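Gosuvside Workshop Building – Furniture and Fittings Group
Minutes of the August meeting, ground floor meeting room, 2.00 pm

1. Minutes of the previous meeting
Agreed with one correction. Under item 4, "bench height" should read "table height".

2. Matters arising
The Pranel chairs have been delivered and are in the store. Two have a loose back rest and will go back. The order reference is 1769 and should be quoted on the return note.

3. Work table
The white top with the wood-grain edge band is to stay in use. The group discussed whether the small cross marks on the white surface should be cleaned off. Agreed that they remain until the layout has been settled, and the yellow patch likewise. No solvent is to be used on the top before Trakora has confirmed in writing what the finish will stand.
The edge band is to be checked along its full length for lifting. Any repair should match the existing light grain – a plain white strip was considered and turned down.

4. Black pole and cable
The cable from the round base currently hangs free beside the pole. It is to be tied to the pole at three points, leaving enough slack at the disc for the pole to be turned. The clamps are to be left at their present settings. Ties to be the reusable type.

5. Black box at the table edge
A request to move the box further along the edge was not agreed. It will be looked at again when the Rodrigues quotation for a second table is in.

6. Lighting and walls
Fluorescent strips: no change this year. Cost of replacement tubes was over the allowance and the item is held.
Walls: the grey upper band and white lower part are to be repainted in the same colours, with the black trim line between them masked and kept. Wall plates to be taken off before painting and not painted round.

7. Any other business
The store key is to be signed for in the book.

8. Next meeting
Same room, 2.00 pm. Papers to be sent out five working days before.
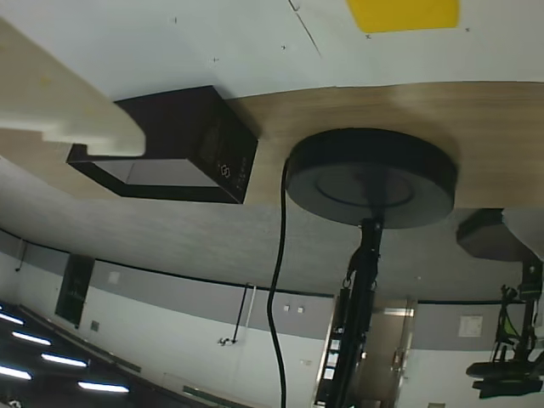

Gosuvside Furniture and Fittings Group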